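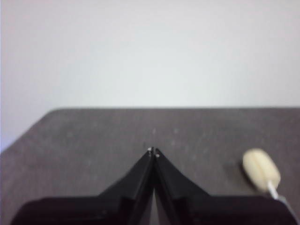

Two grippers before a second arm, if the money is really fixed. That is my vote, and I would like to see the numbers before anybody signs with Trosell.

tablebench_k
Posted 12/12/23

Thank you for the fast reply, but I should first write down what I am asking, because my title was too short.

We are a small lab inside a packaging company. We have one arm with a two-finger gripper, and we use it for pick and place trials with small light items. Next year we may spend money on one bigger thing. The choices are:

1. A second arm from Trosell, the same model we already have, with no gripper included.
2. Two new grippers from Closent, plus a wrist camera with better focus at short distance.
3. A service contract with Hinds for the arm we have, and the rest is kept for spare parts.

I must hand in the plan in June. The delivery time Trosell gave me is 15 weeks, and Closent says 21 days. Has someone here made a similar choice, and what did you regret?

greasefitting
Reply

I wrote the first answer and I stand by it. An arm without a gripper is a coat stand. You will pay for the arm, and then you will discover you must pay for the gripper, the cable, the mounting plate, the table, and a second safety stop. Put all of this in one column and then compare again.

Also ask Trosell if the 15 weeks start when you order or when they confirm the order. With us these were two very different dates.

northbay_pm
Reply

I disagree with greasefitting. It depends on where you lose time now. If your people wait for the arm, then more grippers will not help, they will only lie in a drawer. We had this exact situation. We had three types of fingers and one arm, and everybody was standing in line with a laptop.

To the original poster: how many hours per week is your arm busy? If it is over 50, I would take the second arm and not think about it anymore.

tablebench_k
Reply

I looked in our booking calendar. The arm was booked 64 hours in the busiest week of this year. But booked is not the same as moving. A large part of this is setup, and changing the fingertips, and looking for why an item was dropped. I can't say how large.

northbay_pm
Reply

Then measure it before you write the plan. One month is enough. A paper next to the table with two columns, "moving" and "not moving", is good enough for this. Your manager will trust it more than an estimate from memory.

pelletcount
Reply

I want to say something for choice 3, as no one did it yet. We did not buy the service contract in the first year. In the second year a joint began to make noise and the repair had to wait for a purchase approval, and in this time the whole project was stopped. The contract is boring on a budget sheet, but it was the line I missed the most.

I do not know Hinds. We are with Modico – they are slow on the phone but the technician is good. Whoever you take, ask these questions in writing:

Is travel included, or only labor?
Do they bring a loan arm if yours must leave the building?
Is the gripper covered, or does the contract end at the wrist flange?

The last one surprised us. Ours ends at the flange.

greasefitting
Reply

pelletcount is right about the flange. I have seen it in two offers.

But a service contract on a single light-duty arm is expensive for what it gives. Small items, low weight, short moves – such an arm does not wear much. Fingertips do. I would keep a part of the budget for tips and pads and call this my service contract.

pelletcount
Reply

Ours was also light duty. The joint did not know this.

quietfixture
Reply

May I ask about the items? If they are all nearly the same size, one good pair of fingers will do everything and I see no reason for two grippers. If you have flat ones and round ones and thin ones, it is another matter. For thin things like sticks or handles, narrow tips are much better than wide pads, and the parallel alignment of the fingers matters more than the force. Ask Closent what alignment they promise at the tips, not at the base. The data sheet often gives only the base.

tablebench_k
Reply

Mixed sizes. Some are thin and some are rounded, and the rounded ones roll away if the first contact is not in the middle. This is why the people at the bench are asking for the camera with the short focus. They say that they correct the position by hand too often.

I will ask about the alignment at the tips. I did not think about this.

northbay_pm
Reply

If they correct by hand too often, a second arm will give you two arms to correct by hand. I change my opinion a little. Can you get one gripper from Closent on trial? With a delivery time of 21 days you would know the result long before June, and you could still write the second arm in the plan if it makes sense.

greasefitting
Reply

Now we agree, so I can go home.

Small addition: if you take a trial unit, get the return shipping in the offer. And check the connector at the wrist before it arrives. An adapter is cheap but it can take weeks.

tablebench_k
Reply

I have written to Closent and asked for one gripper on trial with the camera, return shipping included. For Hinds I have sent the three questions from pelletcount. The paper with the two columns goes on the wall by the table tomorrow morning.

For the plan I will keep the second arm as a separate line with its full cost, including plate, cable and safety stop. If someone has a recent price for a safety stop that works with the Trosell controller, please send me a message.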